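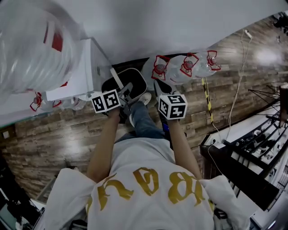 Heino Kütt had told everyone at the May meeting that the sorting job would stay with people for two more years, and then in July the schedule came out with half the hours moved to what they call demonstration work. So the promise did not hold even three months, and I would not build my plans on the next one.

That was the comment of a coworker when I showed him the draft of what I want to ask here. I post it first because it explains the mood in our place.

My situation. I work at Sulten, a small firm that takes back empty bottles and sorts waste from offices. Since spring we have a contract with Drivora. Some of us do the usual tasks, picking up bottles, putting things in the bin, with a gripper in each hand, and the recordings are used to teach a robot arm. I do this for three hours of every shift. The pay is the same as before.

I have two questions. First, can I ask for a higher rate for these hours, when my job description says only "manual sorting and cleaning"? Second, has anybody been through this to the end, and what happened with the people when the machine was ready? I am 52 and I would like to know before and not after. My wrists are also tired at the end of the day, but maybe this is only a matter of habit.

Posted Mon 29 July by Maret_S

skurnov_line2

Get it in writing. Everything. My cousin did not and he was sorry.

plainpaper

I was at a packing plant named Skurnov when they did a similar thing, so I can tell you how it was there. It may be different in your country.

About the rate: your contract probably has a line saying "and other duties as required", and the employer will point to it. We had this line too. What helped us was that the new work was measured in a different way. In sorting we were paid by the hour and no person looked at how many pieces. In the recording work there was a target of 400 repetitions per shift, and a repetition with a mistake did not count. We wrote a letter, 8 of us signed it, and we said that a job with a new target is a new job. After some weeks they gave us an extra 70 a month. It was less than we asked, but it was on the pay slip under its own name, and later this was important, because when one man was moved to another department they could not say that he had never done it.

About the end of the story: the machine took over the easiest line first. It was slow with anything soft or crushed, so people stayed next to it and cleared the jams. From my group nobody was fired in the first year, but when somebody left, the place was not filled again. The new jobs were checking and clearing, and they were offered to the ones who had asked for training early. I did not ask early. I left with a payment of 1,867 and found work in a warehouse, which is fine but the bus is long.

Please do not wait with the wrists. Ask for a break every hour and ask to change tasks in between. Write down the days when it hurts. With us the handle was too thick for people with small hands, and they changed it only after two women went to the company doctor.

Also ask who keeps the recordings and if your name is connected with them. We never received a clear answer to this one.

kutt_fan_no1

I don't agree that it is always bad. At my work the robot took the night shift and I sleep at home now. But it is true we were more people before. Maybe ask your boss directly what he plans? Some bosses will answer if you ask when the others are not in the room.

Maret_S

Thank you all. The point about the target is useful, we have one also but only spoken, it is not on any paper. I will ask for it on paper this week. About the training I will ask too, although Kütt says there is no list for it yet.

plainpaper

Then ask to be the first name on it.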